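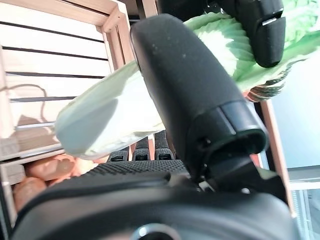

Who ends up with a brand name when the company that owned it pulls out of a market under boycott pressure? In our sample it was most often a local distributor, usually one that had already sold the goods under the old name and filed for it after the owner let the registration lapse.

## 4. Re-registration after withdrawal

We went through 3177 filings in the Pratodville register, all of them for names that had belonged to someone else before. Most are dull. Owner dies, firm merges, a cousin refiles. We set those aside and kept the 68 where the earlier owner had publicly announced it was leaving, and where politics was given as at least part of the reason. Coding was done by hand by Gunawardena and Engelhardt, disagreements settled by Kohlhase (see Appendix B, the coding sheet).

Goods matter more than we expected. Clothing and cosmetics names get refiled fast. Fresh produce is slower - leafy vegetables like the one in Figure 3 tend to be sold with no mark on the item itself, the name sits on a crate or a band, and evidence of use is hard to collect afterwards. Several applicants simply had no packaging left to show. Frozen desserts and snacks are somewhere in between. We don't have enough cases per class to say more and won't try.

### 4.1 The Lindemann case

Lindemann sold dried fruit and nuts. It stopped deliveries in April after a campaign by customers abroad, and said in a press note that it would "not return under present conditions". Registration was left alone. No renewal, no assignment, no license. A former distributor, Tultier, filed for the same word in the same class and began shipping in near identical bags.

Lindemann objected. Its argument was reputation: shoppers still knew the name and would take Tultier's bags for the real thing. Tultier answered that the objector could hardly claim customers it had told the world it wouldn't serve. The examiner did not accept that answer in full. Her decision treats the press note as evidence of intent not to use, and nothing else, and says in a seperate paragraph that the reasons for leaving are no business of the register. The filing went through anyway, on non-use.

Both sides claimed to have won. Tultier's supporters held a small launch with speeches about standing up to boycotts. Campaigners said the original product was gone, so job done. Neither claim is about trademark law much.

### 4.2 Advocacy filers

A smaller group, 9 of the 68, was filed by advocacy bodies with no trade in the goods at all. Pemovby is the busiest. Hamada interviewed its legal officer, Eldana Alemneh, who was frank about the aim: make leaving cost something. Sales were secondary. She expected most of the names to be challenged and was fine with that, the hearing being where the press comes.

Of these nine, two led to goods on a shelf. The rest sit on the register. Whether they survive depends on the bad faith provision, and the case law there is thin - the office has so far asked for a statement of intended use and accepted short ones. We think that will tighten. A filer who says in interviews that the product is beside the point has handed the other side its exhibit.

### 4.3 Limits

One register only. Withdrawals that were never announced are missing, and theres no way to get at them from filings. Owners who quietly paid the renewal fee and kept the name asleep are missing too, and may well be the larger group. Campaign pressure was coded from press coverage, mostly local papers, which like a fight. Interview requests to Lindemann went unanswered.

Figure 3. Leafy vegetable, pale green, held sideways. Goods class 31, see text at start of Section 4.

Section 5 takes up the same filings from the retailers' side, with shelf placement and the two delisting disputes.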